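How to run a handheld gripper demo at an open day

Posted 9/6/21 by Sang Chu

Wrote this up fast after the Ollville open day so the next crew doesn't start from zero. Covers the gripper station only. The arm talk is Nghĩa's thing, ask him for his slides.

What you need

Two pairs of grippers, charged. One headset per pair. Marker cubes already screwed on, not in a bag. Spare cables. Gaffer tape, more than you think. A laptop with the Sedberg recorder installed and 95 GB free. We ran out of disk in February and lost the whole afternoon.

A few things for people to pick up. Soft and light. Folded cloth is good, small plastic jars are good, keys are terrible.

Step 1. Lay out the floor

Walk the space before you unpack. You want enough room for two people with their arms out, plus a lane for visitors to get past. Find your outlets first and put the power strip close to the workbench. Tape every cable that crosses the lane. Do it before doors open — you will not get a chance later.

Keep chairs out of the lane too. Visitors move them. Move them back.

Step 2. Charge and pair

Grippers on, left one first. Wait for the green light on each. If a light blinks, hold the power button for 3 seconds and let go. Still blinking, swap the battery, don't mess around with it in front of a crowd.

Check the pairs. Left and right look nearly the same and we mixed up two sets in the first hour. Colored tape on the handles now.

Step 3. Markers

Wipe the cubes with a dry cloth. Fingerprints are fine, glare is not. Give each cube a little twist. If it moves, tighten it and redo the calibration, the offset is off even if the picture looks ok.

Step 4. Calibrate

Put the headset on, stand on your mark, both grippers out in front at chest height. Hold still until the recorder beeps. Then open and close each one fully, 2 times, slow. Check the numbers on the laptop. If left and right disagree when both are closed, run it again.

Do not calibrate while talking. I tried. Took four goes.

Step 5. Do one yourself, slowly

People need to see a full pick before they try it. Reach, open, close, lift, set down. Say each word out loud as you do it. Kids repeat it back to you, which helps more than the poster did.

Headset goes up on your forehead between runs so you can talk to people with your actual face.

Hold the grippers with your elbows loose and the fingers pointing away from you. Squeeze the trigger with one finger, the rest stay on the handle. Watch teh marker cubes — if your sleeve covers one, tracking drops out and you have to start that run over. Push your sleeves up.

Getting set between runs at Ollville, then a view from one of the grippers: 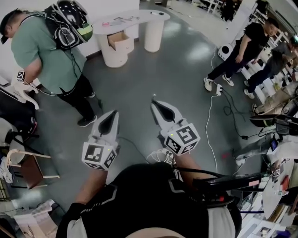
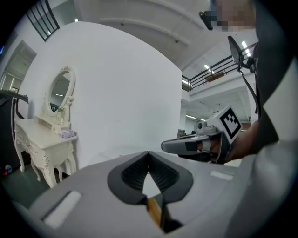 Step 6. Hand it over

One visitor at a time, one staffer next to them. Adjust the strap for them, then give them the right gripper only. The left one comes after they've done a pick. Small kids skip the headset and just do the grippers.

Keep each turn short. If there's a line, one pick and one place and that's it. Say so up front and people are nice about it.

Don't record visitors unless they signed the sheet. Sheet lives on the clipboard, clipboard lives on the bench. We have 3,000 clips from Lò already, we don't need some kid's cloth fold that badly.

Questions you will get

Does it hurt if it closes on your finger? No, the pads are soft, but don't offer to prove it.

Why the black and white squares? So the software knows where the gripper is and which way it's facing.

Can I buy one? No. Send them to the Traltia desk for a leaflet.

Is this a video game? Sort of. Say yes to the little ones.

Packing up

Stop the recorder first, then power off. Copy the files before you close the laptop. Cubes stay on the grippers, pad side up in the case. Cables coiled, not stuffed. Count the batterys back in against the lid list.

Nghĩa Lã has the case key until the next one. Text him the night before, not the morning of.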